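Skaltstead操作学习实验室开放日参访记录

参访日期：2024年2月26日
内容范围：仿真评测方法、腕部视角渲染、与实机结果的对照

参访目的

我组目前对抓取策略的筛选完全依靠实机。每出一个新的检查点，就要占用工位、恢复物体初始位置、逐次执行、人工判定成败。策略数量少的时候这样做没有问题，训练端提速以后，实机评测成了整条流程里最慢的一段。去Skaltstead之前，组内列出的问题集中在一件事上：仿真环境给出的策略排序，在什么条件下可以用来代替实机排序，在什么条件下不可以。

Skaltstead这次开放的是评测平台Gorklow，以及围绕它做的一项对照研究。对照的实机部分在Sudby站点完成，数据回传到Skaltstead分析。参访内容依次为方法讲解、环境演示、结果讨论、代码走读。以下按内容整理，顺序与现场略有出入。

研究问题的设定

讲解一开始就限定了范围。Gorklow不承担训练任务，策略全部用实机示教数据训练，仿真只用于评测。这个限定影响后面几乎所有的设计取舍。用于训练的仿真需要吞吐量，需要足够宽的随机化范围，对单个画面是否贴近某一个真实工位要求不高。用于评测的仿真需要在固定的一组条件下重复执行，画面与接触的偏差要能够解释，随机化范围过宽反而会掩盖策略之间的差异。

他们把评测质量拆成两个量。第一个是绝对成功率的偏差，即同一策略在仿真里和实机上的成功率之差。第二个是排序一致性，即一组策略按仿真成功率排序与按实机成功率排序之间的秩相关。讲解人员明确表示，平台的目标是第二个量。绝对成功率在仿真里普遍偏低，他们没有花力气去消除这个偏差，只检查它对各个策略是否大致均匀。

这一点与我组原来的想法有差别。我们之前试过的几种仿真环境，都是因为绝对成功率对不上而放弃的，没有单独检查过排序。回来以后应当把旧数据翻出来重新算一遍。

初始状态的生成与筛选

每个评测条件由一个初始状态定义，包括物体位姿、夹爪起始位姿、柜体的开合状态、光照参数和表面颜色。初始状态由采样程序生成，再经过筛选。当前版本共生成329个，保留300个。

被剔除的初始状态有几类原因。一类是物体之间有初始穿插，仿真起步时会被求解器弹开。一类是目标物体落在机械臂可达范围以外。还有一类比较隐蔽：起始位姿合法，物体也可达，但从任何可行的接近方向看，手指都会与柜体边缘相碰，任务实际上无解。最后这一类用运动规划器离线检查，规划失败即剔除。

现场有参访者提出，规划器失败不等于任务无解，采样式规划器在狭窄通道里本来就容易漏解。回答是他们承认会误剔，处理办法是把规划时间上限放宽，并且对失败的条件更换随机种子重复规划。仍然失败的才去掉。误剔的代价是评测集偏容易，对排序的影响他们认为较小，没有给出定量结果。

保留下来的初始状态固定不变，所有策略使用同一组。每次评测都从存档恢复仿真器的完整状态，包括求解器的内部缓存。早期版本只恢复了位姿和速度，没有恢复接触缓存，同一策略在同一条件下重复执行会得到不同的轨迹。这个问题在代码走读时又讲了一遍，见后文。

腕部视角

策略的图像输入有2路，一路是固定的外部视角，一路是腕部视角。外部视角的匹配办法比较常规：标定外参，复现背景，调整曝光。讲解的重点放在腕部视角上。

腕部视角的困难在于夹爪本身占据画面的一大块，而且位置几乎不变。策略在训练中很容易把夹爪的外观当作参照，用手指与物体之间的相对位置判断什么时候闭合。如果仿真里手指的宽度、倾斜角或者明暗与实机不一致，策略的闭合时机会系统性地提前或推后。外部视角里同样程度的偏差，影响要小得多。

他们做了一组消融，每次只改动腕部视角的一个因素，其余保持不变。改动的因素包括手指几何、手指表面的明暗、视点相对夹爪的位置、视场角、背景颜色。对排序影响最大的是视点位置和手指几何，其次是手指内侧面的明暗。背景颜色的影响最小，在几个策略上甚至测不出来。据介绍，示教数据里背景变化较多，策略对这一项已经不敏感。

手指内侧面的明暗值得单独记录。平行夹爪两根手指的内侧面朝向相反，在单一主光源下受光必然不同。早期版本为了省事，给两根手指赋了同一个不随光照变化的材质，画面里左右两个内侧面一样亮。改用正常光照模型以后，两侧出现明显差别，策略在闭合前的横向修正动作也随之改变，与实机记录更接近。

演示用的终端上循环渲染评测集中的若干初始状态。其中一个条件里夹爪处于张开状态，左指内侧面接近白色，右指内侧面为中灰，背景是没有纹理的暗红色平面，左侧有带浅色边框的黑色扁平物体和灰色的带框线面板，左上角露出一块亮红色方块的局部。
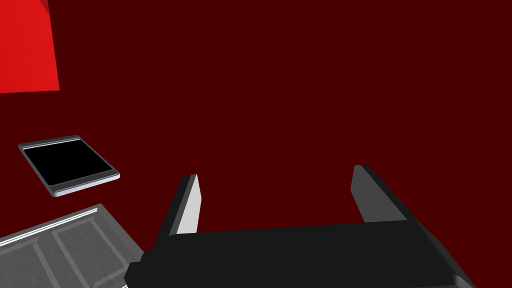
视觉匹配的做法

Gorklow的视觉匹配没有追求照片级真实。渲染器采用光栅化管线，阴影和间接光都是近似的。匹配按照前述消融的结论分配精力：视点和手指几何用标定数据严格对齐，手指材质做粗略对齐，背景和家具只保证轮廓和大致亮度。

手指几何的对齐流程如下。先在实机上让夹爪停在若干个开度，记录腕部图像。再在仿真里设置同样的开度，渲染对应图像。两组图像分别提取手指轮廓，以轮廓重合误差为目标函数，优化视点的外参、内参和手指模型的少量形状参数。形状参数只放开少数几个，放开过多会与外参耦合，轮廓能够重合，深度方向却是错的。

这里有一个细节。单看一个开度，视点沿光轴方向的平移与焦距的变化几乎无法区分。要把二者分开，需要让手指在画面中有足够的位移，所以标定序列必须覆盖从全开到全闭的行程。他们最初只取了张开端的数据，标出来的视场角偏小，全闭时指尖的位置对不上。

材质部分只调整基色和粗糙度，用直方图匹配，不做逐像素比较。理由是逐像素比较会把标定残差也吸收进材质参数，更换光照以后就失效。

我组的腕部相机支架比他们的更长，拧紧之后仍有轻微晃动，外参在一个工作日内会漂移。按照他们的灵敏度结论，这个漂移的影响可能已经超过我们一直在处理的光照问题。

接触与动力学参数

接触部分讲得相对简略。手指与物体之间的摩擦系数用斜面试验给出初值，再用实机抓取记录做校正。柜体部件的关节摩擦和阻尼通过拉动试验辨识：机械臂以固定速度拉开，记录末端力，再在仿真里搜索参数使力曲线接近。

控制器的匹配被排在摩擦之前。策略输出的是末端位姿增量，由底层控制器跟踪。如果仿真里的控制器跟踪得比实机更快，策略会在相同的步数里移动更远，接近物体时容易过冲。辨识办法是把实机的一段指令序列原样送入仿真，开环回放，比较末端轨迹，调整刚度和阻尼直到误差收敛。回放序列特意选了含有急停和换向的片段，匀速片段对参数不敏感。

通信延迟也纳入辨识。实机上从图像采集到动作执行有一段固定延迟和一段抖动。仿真里目前只加了固定延迟，抖动没有建模。有参访者问到延迟抖动对采用动作分块的策略有没有影响，回答是分块长度较长时看不出影响，逐步推理的策略会受影响，具体程度还在测。

实机对照

实机对照在Sudby站点进行，每个策略执行74次。初始状态从评测集中抽取，按照投影轮廓摆放物体：操作员在屏幕上看到仿真渲染与实时图像的叠加，移动物体直到轮廓重合。夹爪起始位姿由程序给定。成败由操作员判定，判定标准写成条文，边界情形留录像复核。

参与对照的策略包括同一训练过程的不同检查点、不同骨干网络的版本，以及采用Rahimi公司训练配方的一组基线。把同一训练过程的检查点放进来，是为了检验排序的分辨能力。不同方法之间的差距往往较大，任何一个不太差的仿真都能排对；相邻检查点之间的差距小，才能看出评测平台有没有用处。

结果按这两个层次分别报告。不同方法之间，仿真排序与实机排序基本一致，只有一处相邻名次互换，该处两个策略的实机置信区间大部分重叠。同一训练过程内部，前期检查点的排序一致，后期检查点的排序不可靠。后期检查点彼此的差异已经接近实机评测自身的统计误差，因此无法判断是仿真排错了，还是实机次数不够。

讲解人员把后一种情况直接列为限制。幻灯片上没有把后期检查点并入总的相关系数。我们询问若并入会是什么数值，对方给了口头答复，并说明该数值随抽样变化较大，不建议引用，此处从略。

失败模式的一致性

除了成功率，他们还比较失败模式。每次失败归入以下类别之一：接近阶段未到达、闭合过早、闭合过晚、抓取后滑脱、放置位置错误、与柜体碰撞、超时。实机部分人工归类，仿真部分由状态日志自动归类，抽取一部分人工复核。

对多数策略，两边的失败分布形状相似。差异集中在滑脱和碰撞上。仿真中的滑脱偏少，推测与刚体手指模型有关，实机指尖有柔性衬垫，边缘受力时会先变形再脱开。仿真中的碰撞偏多，推测是柜体边缘的碰撞几何取得偏大。他们的碰撞模型用凸分解生成，带框线的面板在分解以后凹陷部分被填平，手指沿面板滑动时的接触行为与实物不同。

这一段对我组的参考价值较高。我们用过同类的凸分解工具，当时只检查了物体，没有检查家具。把手和面板一类的部件在操作任务里经常与指背接触，碰撞几何的偏差会直接反映到成功率上。

比较失败模式还有一个用途。两个策略成功率接近时，失败分布可能完全不同。现场展示的一对策略，仿真成功率相近，一个主要失败于闭合过早，另一个主要失败于超时。前者在实机上改动闭合阈值以后有改善，后者没有对应的简单改法。如果只看成功率，这两个策略会被当作等价的。

代码走读

走读部分由平台的维护人员主持，内容是评测循环和状态恢复。以下几点记录备查。

评测循环与策略推理分属不同进程，通过共享内存传递图像。仿真步进由评测循环驱动，策略未返回动作时仿真暂停。延迟由评测循环按设定值人为加入，与推理的实际耗时无关。这样在不同型号的计算卡上得到的结果可以比较。

状态存档包括刚体位姿与速度、关节状态、控制器积分项、求解器热启动缓存、随机数发生器状态。缺少热启动缓存时，首个仿真步的接触力分布会有差别，多数条件下很快消失，少数堆叠或倚靠的条件下会导致物体滑动。他们是在做重复性检查时发现的，同一策略重复执行，绝大多数条件的轨迹逐位一致，不一致的全部是物体靠着柜体的条件。

图像在送入策略之前经过与实机相同的预处理，包括缩放、裁剪和有损压缩再解码。压缩这一步容易漏掉。示教数据存盘时做过压缩，策略见到的训练图像都带有压缩痕迹，仿真渲染图过于干净。加上压缩以后成功率有小幅变化，排序没有变化。

成败判定写成状态谓词，放在单独的配置文件里。谓词带有持续时间要求，条件满足并保持一段时间才算成功，避免物体弹过目标区域时被误判。配置文件纳入版本管理，修改谓词必须重跑全部策略，旧结果不得与新结果混排。

日志格式是自定义的二进制格式，附有导出工具。我们问到能否直接导出为常用的数据集格式，目前不支持，维护人员表示计划在5月的版本中加入。

讨论中提出的问题

讨论环节的问题较杂，挑与我组有关的记录。

关于柔性物体。平台目前只支持刚体和铰接体，布料与线缆不在计划内。有参访者认为失败模式分析的办法可以单独拿出来用于柔性物体任务，不依赖仿真。讲解人员同意，并提醒柔性物体任务的失败类别边界模糊，不同操作员之间的归类一致性需要先行检查。

关于评测集过拟合。固定初始状态长期使用，训练端会不自觉地朝它调参。他们的处理是另外保留一组不公开的初始状态，由平台维护人员掌握，只在对外报告之前使用。内部开发仍然用固定的那一组。两组之间成功率的差值作为过拟合的粗略指标，持续记录。

关于更换机械臂或夹爪之后的重新匹配。控制器辨识和视点标定需要重做，流程已经脚本化。手指更换以后消融结论是否仍然成立，没有检验过。对方的判断是指形较宽的夹爪遮挡更多，腕部视角的影响应该更大，但这只是推断。

关于是否可以用生成模型把仿真渲染图转换成真实风格。他们试过，放弃了。转换后的图像单帧看更接近实拍，但帧间不稳定，手指边缘会轻微移动，正好破坏了灵敏度最高的那一项。

关于计算资源。现场没有给出具体数字，只说全部初始状态评测一遍可以在夜间完成，不占用白天的训练时段。

对本组的适用性

Gorklow整套引入的成本较高，主要是家具资产和关节辨识。我组的任务以桌面抓放为主，柜体操作只占小部分，可以先做桌面部分。以下工作不依赖引入该平台，可以直接开始。

一、用旧的仿真评测数据重算秩相关，按不同方法之间和同一训练过程内部分开统计。旧数据里实机执行次数不一，需要先计算各自的置信区间，区间过宽的策略不参与排序。

二、重新标定腕部相机，标定序列覆盖夹爪全行程。支架晃动的问题先量化，每次开机和收工各标一次，比较外参变化。变化明显则更换支架，再谈视觉匹配。

三、在现有实机评测记录中补充失败类别。类别表先沿用Skaltstead的划分，把“与柜体碰撞”改为“与环境碰撞”。已有录像的部分由两名组员分别归类，检查一致性。

四、检查预处理链路，确认推理时的图像与训练时经过同样的压缩。初步看我们的推理端直接读取原始图像，没有压缩步骤，需要核实。

五、检查仿真存档内容，确认是否包含求解器缓存和控制器积分项。

未解决的疑问

仿真中成功率偏低对各策略是否均匀，现场只展示了散点图，没有给出残差分析。从图上看，采用Rahimi配方的那组基线偏离得比其他策略更多，方向一致。如果偏差与策略类型相关，跨方法排序的可靠性就要打折扣。对方解释该组基线更依赖腕部视角，因而对渲染偏差更敏感，这与前面的消融结论相符，但没有单独的实验支持。

消融中各因素是逐个改动的，没有做交互。视点位置与手指几何在轮廓上高度相关，逐个改动得到的灵敏度不能直接相加，也难以据此给出标定精度的允许范围。我们最需要的正是这个允许范围，已经书面提问，答复收到后附在本记录之后。

实机摆放误差没有单独报告。按轮廓叠加摆放，平面内误差应当较小，绕竖直轴的转角误差对近似对称的物体可能较大。对照结果中有多少不一致来自摆放，无法从现有材料判断。

材料存放

讲解幻灯片的公开部分、Gorklow的安装说明和成败谓词的示例配置已存入组内共享目录。代码走读期间未允许拷贝源文件，走读部分的内容依据现场笔记整理，变量名和模块名未作记录。Sudby站点的实机录像不对外提供，需要时可申请到现场查看。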